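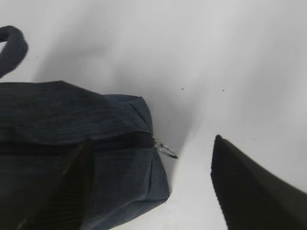 Metia adds zipped fabric pouch to its travel range

26 July 2020

Metia, the bag and luggage maker, has added a small zipped pouch in dark navy fabric to its travel range. It goes on sale through the company's website and at the Taven shop from today.

The pouch is a soft rectangle with squared-off ends, one long zip and a loop handle in the same navy as the body. It is meant for washbags, chargers, pencils or whatever else tends to end up at the bottom of a larger case.

Work on it began in January, after customers asked for something smaller than the Swanson holdall that would still stand up on a shelf. Metia sent early versions to 54 people, who used them for everyday packing and sent back their comments.

"Most of them wanted a handle they could hang on a hook," said Nadège Lecomte, head of design at Metia. "The first version didn't have one. We also changed the zip pull to a longer metal tab, as the short one was fiddly with cold hands."

The fabric is left unlined and will crease and soften with use. It can be sponged clean with warm soapy water and should be dried flat, with the zip open.

The pouch costs £39. A set with the Swanson holdall is priced at £85 — orders for the set placed online include delivery within the UK.

Florante Rivera, who manages the Taven shop, said staff would have several on the counter for people to try. "Bring your own things in and see if they fit," he said.

Spare zip pulls can be ordered free of charge by anyone who has bought a pouch.

Press contact: Sorcha Guthrie, Metia press office. Samples for review are available on request.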